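Do I need a written risk assessment before people work next to a two-armed humanoid? Supplier says no

Asked in: Workplace automation > Rules and standards
March 25, 2019

We're a small parts and kitting shop and we have a two-armed humanoid unit on trial from a reseller called Prandis. It picks plastic covers and trays and puts them in bins. The plan is to have it work in one of the shelving aisles while our regular pickers use the next aisle over, and sometimes the same one.

I asked Prandis for the risk assessment. The answer was that the arms are "collaborative", that the force is limited in the software, and that no guarding and no further paperwork are needed on our side. They sent a two-page brochure and a declaration from Bruretti, who make the hands.

My questions:

Is the supplier right that a collaborative arm doesn't need an assessment from us?

If I do need one, which standard do I work from? I've found ISO 10218, ISO/TS 15066 and ISO 12100 and I can't tell which one is ours.

Is there a rule about how far from the shelving it has to be? Somebody here wants to tape a line on the carpet at 40 inches and call it done.

We're in the US if that matters. I don't have a safety department. I'm the person who orders the labels.

Preben Þrastardóttir

3 answers

Answer 1 (accepted)

The supplier is wrong, or at least is answering a different question from the one you asked.

There is no such thing as a collaborative robot on its own, as far as the standards go. There is a collaborative application. The arm, the hand, whatever the hand is holding, the shelf next to it and the person walking by are all part of it. Prandis can tell you about the arm. They can't tell you about your aisle unless they came and looked at it, and it doesn't sound like they did.

On the three documents:

ISO 12100 is the general method. It tells you how to go through a machine, list the hazards, estimate the risk and decide what to do. Start there. It's dry but it is readable.

ISO 10218 comes in two parts. Part 1 is for whoever builds the robot. Part 2 is for whoever integrates it, and if you decided where it stands and what it picks, a fair bit of that is you. The US version is ANSI/RIA R15.06, which adopts both parts, so buy that one.

ISO/TS 15066 goes with those and covers people and robots sharing a space. It has the table of force and pressure limits for different parts of the body. It's a technical specification, so treat it as guidance on how to meet the other one.

OSHA has no robot-specific standard. They would look at the general duty clause and the machine guarding rules, and at what the industry considers good practice. A written assessment is how you show you thought about it.

Be careful with a humanoid. The industrial documents were written with an arm bolted to something in mind. If yours walks or balances, it can fall, and cutting the power may be what makes it fall. Ask Prandis in writing what happens to the body when the emergency stop is pressed, and what happens if it's pressed with a part in the hand.

For the assessment itself, do it at the shelf and not at a desk. Stand there while it runs slowly and write down every place where a hand, a head or a foot could be caught. In a job like yours I would expect these:

Fingers between the robot's hand and the front edge of a shelf. The force limit was probably worked out for open space, where a person can move away. Against a steel upright they can't.

A part being dropped. Smooth curved covers slip. Decide how high it is allowed to lift one over the bin.

Loose things on the arm. Straps with free ends, cable loops, anything that can hook a rack or a sleeve. Tie them down and put it on the daily check.

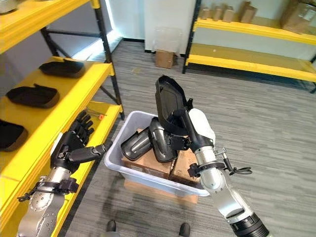
Tools left on shelves. A screwdriver or anything similar within reach of the arm can be pushed off or picked up by mistake. The shelf it works from should have the parts on it and nothing else.

Bin height. If you raise the bin on a carton, the carton can crush or slide. Use a proper stand and mark its position on the floor.

Then for each item write what you did about it, who checked it and when. Ours is a plain spreadsheet. It has been looked at by our insurer and they were fine with it.

About the tape line. The separation distance depends on how fast the person approaches, how fast the robot moves, how long it takes to stop and how far it reaches. 40 inches may be plenty or it may be nothing. A line also doesn't stop anything. If you're relying on distance, something has to detect the person and slow or stop the machine.

Answer 2

Agree with most of that. I'd add training. We used a course from Clilex and it was OK for the basics, but you still need to show your own people where the stop buttons are. Make each of them press one.

Also keep the firmware version on the assessment. We had an update change the maximum arm speed from 399 to 700 millimeters a second and it was only caught when a picker said it felt quicker. Any change in speed, gripper or part means you go back over the sheet. Our reseller (Kurtuluş, different company from yours) now sends a notice before updates, but we had to ask for it.

Budget for the force measurements if you go the TS 15066 route. We paid over 1,000 dollars for one day with a rented gauge and a technician.

Answer 3

If it has a CE mark you don't have to do anything.

Comment on answer 3: That's a European mark and it's the manufacturer's own declaration. It doesn't cover how the robot is used in a US shop. Please don't rely on this.

Comment from Preben Þrastardóttir: Thanks all. I've asked Prandis about the emergency stop and ordered R15.06. Does the spreadsheet need a signature from somebody qualified, or can I sign it myself?

Comment on answer 1: You can sign it. Put down who took part, and have at least one of the pickers on the list.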